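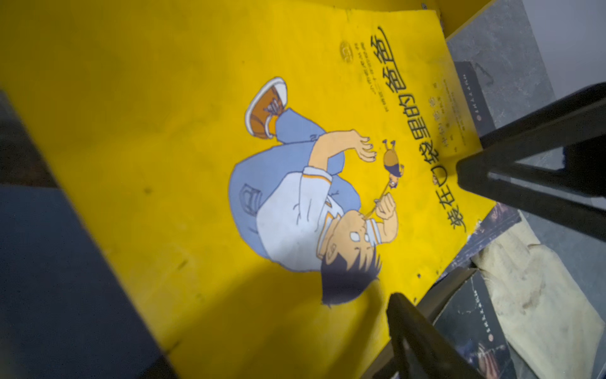

Why parents in Vorkotano put off the measles booster: student project report

Reading time: 3 minutes

Background

The second measles dose is offered free at the Shek clinic when children reach school age. Uptake in our district has fallen, and our health studies group wanted to find out why. We expected most parents who had missed the dose to be against vaccination. The answers did not bear this out.

Method

We wrote a one-page questionnaire with 12 questions and left it at three primary schools and the clinic waiting room. Parents put the forms in a sealed box. We handed out 2000 forms and got 523 back. Of these, 180 came from parents whose youngest school-age child had not had the second dose. We also held short interviews with 30 of those parents, who had ticked a box to say they were willing. Names were not taken. The fieldwork was finished before the Easter break.

Results

The most common reason given was the clinic's opening hours. Vaccinations are done on weekday mornings, and parents on shifts at the Kollow works said they would lose up to half a day's pay. The second was not knowing a second dose was needed. Several parents thought the first one covered everything.

Worry about side effects came third. In the interviews these parents mostly asked about fever and about egg allergy. A few had seen claims on social media and did not know whom to ask. Only a small group said they would refuse any vaccine.

The reminder letter was another problem. It is sent from the Vastport office and is only in one language. It gives a phone number but no clinic times.

Limits of the study

Parents who are strongly against vaccines may not have filled in the form, so our figure for refusal is probably too low. We relied on what parents told us and did not see medical records. One school gave the forms out a week late.

What we suggest

A Saturday session once a month, starting in May if staff can be found. A shorter letter with the clinic times at the top. A nurse at the school gate on enrolment day to answer questions.

Comments

Both of mine missed it because of the hours. A Saturday would sort it.

Did you ask about transport? The bus from Kollow gets in after the clinic has stopped taking people.

The letter went to our old address twice.

Contact the project group through the school office | © Vorkotano student projects | Back to top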